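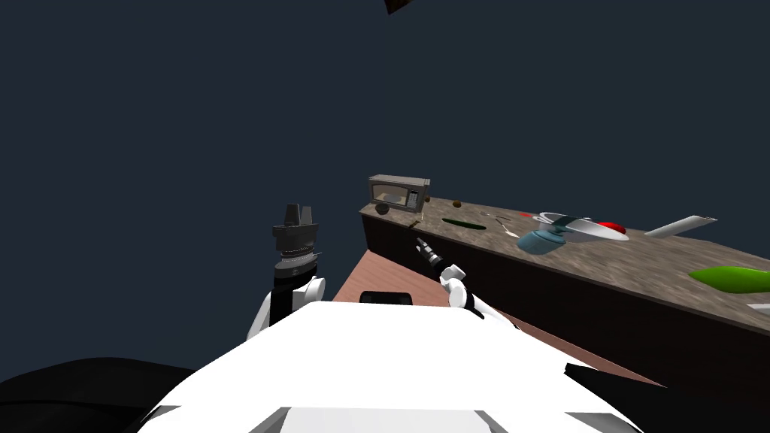
White robot with both arms raised at a kitchen counter, rendered.

Veldale Community Forum > Messaging and Accounts > Locked for "bulk or automated behavior" after one newsletter

dlamptey
Posted Sun 27 September

My Veldale messaging account was locked this morning with the notice "bulk or automated behavior." I run the announcement list for a swim club. The list has 104 recipients, all of whom opted in through the signup form. I sent one message containing one link to the November meet schedule. The limit in the help pages is 435 recipients a day for a verified account, and I am verified. What am I missing?

k_rungrueang
The daily limit is only one of the checks. There is also a rate check on identical messages with a link in them. If you pasted the same text into individual chats, it counts each paste. If you used the broadcast feature, it counts once. Which did you do?

dlamptey
Individual chats. Broadcast only delivers to people who have saved my number, and about half of them haven't.

k_rungrueang
Then that is the trigger. Same text, same URL, short interval. The filter does not know what a swim club is.

Runau_Pete
I disagree that it's the rate. I send the same link to more than 100 customers every Friday, one chat at a time, and have never been locked. My guess is user reports. A few people tap "report" when they want to leave a list, and the reports weigh far more than volume does.

k_rungrueang
How old is your account?

Runau_Pete
Six years.

k_rungrueang
Older accounts get more room. It's in the March policy notes, second section. Your result doesn't transfer to a newer account.

Runau_Pete
The notes say account age "may be considered." They don't say how much. You're reading a number into it that isn't there.

shona.r
Both can apply. I was locked in spring and the appeal reply listed two reasons, link repetition and recipient feedback. What link shortener did you use, dlamptey? Some shortened domains are flagged regardless of what they point to.

dlamptey
Gelau. The full URL is very long and breaks on older phones.

shona.r
I would drop it. Post the schedule on a page with a short address of its own and link to that directly.

Runau_Pete
Gelau links work fine for me – for what that's worth.

poppyw
For the appeal: Settings, Account, Request Review. The text box takes 1,000 characters and cuts the rest without a warning. State how recipients signed up, attach the form if you can, and don't file a second request while the first is open. A second one puts you at the back of the queue.

dlamptey
Filed. I included the form and the date each person joined.

dlamptey
Update: unlocked after two days. The reply says "restriction removed following review" and gives no reason. I've replaced the shortened link and asked members to save the number so I can use broadcast.

k_rungrueang
Broadcast will fix it.

Runau_Pete
We still don't know what caused it.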